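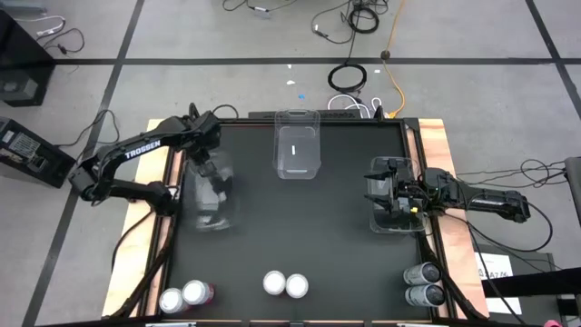 Delura College Retires Fight Song Verse After Review

Delura College will no longer perform the second verse of its fight song at athletic events, the college announced on 2024-10-08. The decision follows a review of the song's origins by the athletics department and the college archives.

The verse, which was added to the song two decades after the original was written, names Plodden Hall, a dormitory that stood at the north end of campus until it was torn down. Records held by the archives show that the hall was closed to Black students for the whole time it was in use. The verse praises the residents of the hall as the "true sons" of the college.

"The words have been sung at games by many people who had no knowledge of what they referred to," said Apinya Nuchit, director of athletics. "Now that the record is clear, the department does not consider it right to ask student athletes to stand for them."

The first and third verses will stay in use. The marching band has shortened its arrangement, and the new version will be played for the first time at the next home football game at Troncoso Field. Printed programs and the lyrics shown on the stadium scoreboard have been changed to match.

The matter was first raised in August by members of the women's soccer team, who had come across the history of the hall while preparing a display for the athletics lobby. A petition asking the college to drop the verse gathered 1,322 signatures from students, employees and graduates. The department then held 4 open meetings, two of them online, before sending its recommendation to the president's office.

Opinion at the meetings was divided. Several graduates asked that the verse be rewritten so that the song would keep its full length. Others said that a song performed for so long should be left alone and its history explained in the program. The department considered a rewritten verse but did not recommend one.

Aba Atinga, the college archivist, said the full text of the song will remain open to the public. "The archives will keep the original sheet music and every later printing," Atinga said. "Anyone who wishes to study the song will be able to do so."

The college's mascot and colors are not affected. The Drirkness Cup, the trophy awarded each year to the winner of the rowing regatta, will also keep its name. Recordings that include the second verse have been removed from the athletics website. Graduates who have questions about the change may write to the department of athletics.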